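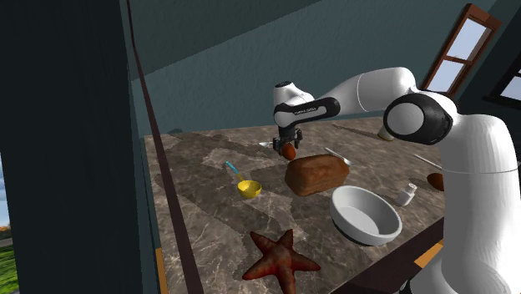 Requester: Same fault again this morning. The hot water runs for a minute or so, goes cold, then comes back if you turn the tap off and on. The heating is fine. Please don't close this one like the last time.

Ticket 1459
Product: Joltau combination boiler, wall-hung
Category: Hot water - intermittent
Status at opening: Reopened
Previous ticket: 1235 (closed, no reply from customer)

Support desk, 09:10
Thank you for getting back to us. I have reopened the case under a new number and copied the notes from 1235 across. The earlier ticket was closed automatically after our last message went unanswered. I can see from your email that the message went to an old address, which has now been corrected.

Before we book a visit, please let us have the following:

The pressure shown on the gauge with the heating off.
Any code on the display at the moment the water goes cold.
Whether it happens at every tap or only at one.
Whether anything in the plumbing has been changed in the past year, including taps, shower heads and filters.

Requester, 09:52
Pressure is 1.4 with everything off. There is no code. The flame symbol comes on when I open the tap, goes out when the water goes cold, and comes back when I close the tap and open it again. It happens at the kitchen tap and the bathroom basin. The shower seems to be all right but I haven't stood there with a watch. The kitchen tap was replaced in the spring. It's a Nika mixer with a single lever. The old one had two handles.

Support desk, 10:20
Pressure is normal. No code and a flame that goes out cleanly usually means the boiler has decided there is no demand for hot water, or that the water has reached its set temperature and there is too little flow to carry the heat away. Both can be checked from the tap without taking any covers off.

Please do this flow test at the kitchen tap. You need a measuring jug and a clock with seconds.

1. Turn the lever fully to hot and fully open.
2. Let it run for ten seconds.
3. Fill the jug for exactly 15 seconds and note the amount.
4. Multiply by four. That gives litres per minute.

Do the same at the bathroom basin and the shower, and send us the three results. Please also tell us what the hot water temperature is set to on the boiler.

Requester, 12:35
Kitchen 2.4 litres a minute. Basin 2.8. Shower 8. The hot water is set to 60. I put it up last winter because the bath was taking so long to feel hot and never put it back.

Support desk, 13:05
That helps a good deal. Your boiler needs 2.5 litres a minute to light and will hold on to slightly less than that once it is running. The kitchen tap is below the lighting figure and the basin is only just above it. With the set temperature at 60 the burner also overshoots at low flow, shuts down to protect the heat exchanger, and does not relight while the flow is so low. Closing and opening the tap gives a short surge, which is enough to start it again.

There are two things to try, in this order.

First, turn the hot water down to 50. Press the tap symbol and then the minus key until the display reads 50, and leave it for five seconds until it stops flashing. The heating setting is separate and should stay as it is.

Second, unscrew the aerator from the end of the kitchen spout and look at the mesh. Use a cloth under the pliers so the finish isn't marked. If there is grit or scale, soak the insert in white vinegar for 45 minutes and rinse it. Run the tap without the aerator for half a minute before you put it back.

Repeat the flow test afterwards.

Requester, 16:40
Turned down to 50. The aerator had a lot of white bits in it and a few black ones that look like rubber. Soaked and refitted. Kitchen is now 3.6. It ran for four minutes without going cold. Then I did the basin, and that still cuts out. I can't get the aerator off the basin tap, it sits up inside the spout and there's nothing to grip.

Is the black stuff something to worry about?

Support desk, 16:58
Black rubber crumbs generally come from a flexible hose or an old tap washer. They are not from the boiler, which has no black rubber on the hot outlet side. If the kitchen hoses were reused when the mixer was changed, ask whoever fitted it to look at them.

The basin aerator needs a plastic key with small teeth. Plumbers' merchants sell them. Unitz do a set of four sizes that covers most basin taps. Please don't try to turn it with a screwdriver, as the plastic ring splits easily.

We would also like to rule out the inlet filter. Has the boiler been serviced since it was fitted?

Requester, 17:15
Once, the first year. Not since. The fitter was from Verstraete, I have the sheet somewhere.

Support desk, 17:30
In that case I am adding an inlet filter clean to the job. It sits behind the cold water connection underneath the boiler and should be done by an engineer, as the boiler has to be isolated and drained on the hot water side. Please find the sheet if you can. We need the serial number and the static pressure that was written down at the time.

Internal note
Customer has low flow at two outlets and normal flow at the shower. Points to aerators or isolating valves more than the mains. Filter still worth doing, overdue a service. Engineer to carry a flow sensor but not to fit it unless readings jump about in the test menu. Charge: service rate only.

Requester, 08:25 (second day)
Found the sheet. Serial number sent by the form. Pressure is written as 2.1 bar. I got a key set and the second size fitted. The basin aerator was worse than the kitchen one, nearly solid. Basin now gives 4.4 and hasn't cut out this morning, two goes at it.

Support desk, 09:00
Good. Both taps are now comfortably above the figure the boiler needs. Please keep the hot water at 50 for the time being. If the bath takes too long to fill at that setting, try 52 and leave it there for a couple of days before changing it again.

The engineer's visit is booked for the morning slot, between 8 and 12. Please clear the space directly under the boiler and make sure the cold water stop tap can be reached and turned.

Engineer's report, entered on site
Inlet filter removed, 100 per cent of mesh covered with fine scale, cleaned and refitted. Flow sensor tested in menu, steady reading at low and high flow, not replaced. Basin isolating valve found half closed, opened fully. Flow at basin 5.2, kitchen 4.8, shower 9.5. Burner pressure and combustion checked, within limits. Flexible hose on kitchen hot side perished inside, customer told, not our supply. Full service done. Set temperature left at 50.

Requester, 18:10
All working. Kitchen, basin and shower stay hot. A plumber is coming for the hose.

Support desk, 18:22
Thank you for confirming. I have set the ticket to Resolved and it will stay open for 14 days. If the fault comes back in that time, reply to this message and it will come straight to us. Tickets 1235 and 1459 have been linked.

Cause recorded: low flow at outlets (scaled aerators, part-closed valve, scaled inlet filter), high set temperature.
Parts used: none
Next service due: June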